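Ticket 3781 - Photo uploads fail from Mirnolwood branch, Luneo inventory app
Status: Open, waiting on vendor
Priority: Medium
Opened by: Mirnolwood front desk

Original report
Can't attach photos to item records. Started Saturday when we opened. Text saves fine, photo spins for a while then "Upload could not be completed (54)". Same on both tablets. We have new stock to list and no pictures going in. Please call the desk, don't email, the inbox is a mess.

Log

8:40 am
Called desk. Confirmed error 54 on both tablets. App version matches the other branches. Asked them to log out and back in. No change.

9:05 am
Cleared app cache on tablet A. Still fails. Storage is fine, plenty free. Restarted the tablet, same thing.

9:20 am
Tried from my desk with the Mirnolwood login. Uploads OK. So not the account. Tried my own login on their tablet over remote, fails. Looks like something on site.

9:50 am
Had them put tablet B on a phone hotspot. Small photo went through first try. Back to branch wifi, fails again. So it's the branch network or whatever sits in front of it.

10:30 am
Looked at the Hutsuliak router. Firmware updated itself Friday night. Nothing useful in the change notes. Web filter is on, was off before according to our setup sheet. Turned it off, saved, rebooted. Desk lost wifi for a few minutes, I did warn them.

10:55 am
Better but not fixed. Small files go through now. Anything over 773 KB dies at the same spot with the same error. Tested 3 times each way to be sure. Text and logins were never affected.

11:15 am
Checked packet size on the router. Update put it back to default, our line needs the lower value from the Trarnen install sheet. Changed it. Waiting for desk to be free to test, they have customers.

1:10 pm
Desk back. Full size photo uploaded on tablet A and opened OK on my end. Tablet B still failing on big ones??
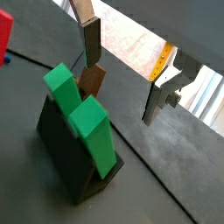

Two green blocks in black holder.

1:25 pm
Tablet B was still on the hotspot from this morning. Moved to branch wifi, forgot the network and rejoined. Big photo went through. Hotspot failing on large files is probably just weak signal in the back, not chasing that.

2:00 pm
Asked desk to work through the backlog and call if any fail. Note for them: records saved during the outage have text but no photo, the app does not retry by itself. Open each one, tap Edit, add photo again, Save. Dont make a new record or you get doubles.

3:35 pm
Desk called, nearly done, no errors so far. Found two doubled records from Saturday, merged them.

Still to do
- Ask Trarnen to turn off auto update on the router, or at least keep our settings through it
- Check the other branches with the same Hutsuliak model
- Web filter: need a yes or no on whether it should be on. Left OFF for now
- Ask Luneo what error 54 means, its not in their help pages

4:10 pm
Sent to Trarnen with router log attached. Leaving open till they reply.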